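Home | Vacancies | Field Stations | Contact

Category: Conservation Jobs / Forestry and Land Management

Slope Stability and Vegetation Monitoring Officer (fixed term)

The Kastanitz Watershed Office is recruiting one monitoring officer for the upper Jurkedden catchment. The post runs for 2 years and is full time. It reports to the catchment lead, Maarja Ramanauskas.

Background

The upper catchment covers 1,283 hectares of mixed woodland on weathered shale. Gully erosion has been recorded on the eastern slopes, mainly below old haul tracks where drainage was never restored. The office has a network of 374 fixed plots, each marked with a steel pin and surveyed on a rotating schedule. Survey data feed the sediment model used to set culvert sizes and replanting densities downstream.

The previous survey round left gaps in the plots above the Lorasov road. Closing those gaps is the first task of the post.
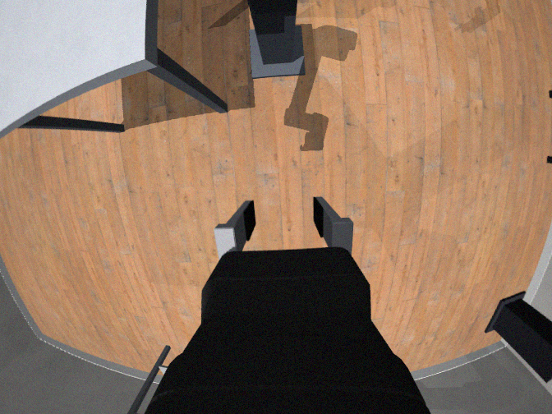

Duties

Survey fixed plots for canopy cover, ground cover, stem count and bare soil. Measure gully head position and cross section at marked transects. Download and service rain gauges and turbidity loggers. Enter data in the office database within five working days of collection and flag any reading outside the expected range. Prepare a short technical note at the end of each survey round.

The officer will also check replanted blocks for survival and browsing damage. Enforcement of cutting rules is handled by the district rangers. The officer records fresh stumps and vehicle tracks on the standard form and passes the form to the ranger desk the same day.

Fieldwork takes up roughly 3 days a week from spring to late fall. In winter the balance shifts to data cleaning, map production and equipment repair.

Requirements

A degree or equivalent work experience in forestry, soil science, physical geography or a related subject. Proven ability to identify common trees and shrubs in leaf and in winter condition. Working knowledge of GIS software and of at least one scripting language for data handling. A valid driver's license. Ability to carry a 30-pound pack over steep, wet ground.

Experience with turbidity sensors or erosion pins is an advantage. Chainsaw certification is not needed for this post. First aid training will be provided to anyone whose certificate has lapsed.

Terms

Salary is paid on the technical officer scale, with the entry point set by experience. A field vehicle, boots and rain gear are supplied. Shared housing is available at the Jurkedden station for a monthly charge deducted from pay. Mobile coverage at the station is poor, and field staff carry radios and check in at 5:30 p.m.
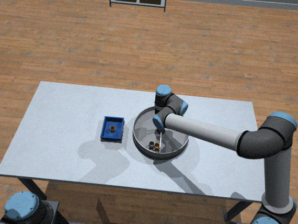 Can applicants without previous work in this catchment be considered?

Local knowledge is useful but carries no points in the scoring. New staff spend the first survey weeks paired with an experienced officer, and plot locations are supplied as coordinates with written access notes.

How to apply

Send a resume of no more than two pages and a cover letter that addresses each requirement in order. Include the names of two references, one of whom must have supervised your field or technical work. Applications that do not address the requirements will not be scored.

Shortlisted applicants will complete a one-hour data exercise and a half-day field test on the Abubakari ridge. The field test includes plot relocation, a ground cover estimate and a slope reading. Travel within the district is reimbursed at the standard rate on presentation of receipts.

Applications close at noon on the last working day of August. Questions about the duties should be addressed to Maarja Ramanauskas at the Kastanitz office. Questions about pay and housing go to the personnel desk.

Recent listings

Seasonal Nursery Worker, Lorasov
Culvert Inspection Contractor, Lower Jurkedden
Hydrology Data Assistant (part time)
Call for Landowners: Streamside Planting Plots
Ranger Desk Clerk, Kastanitz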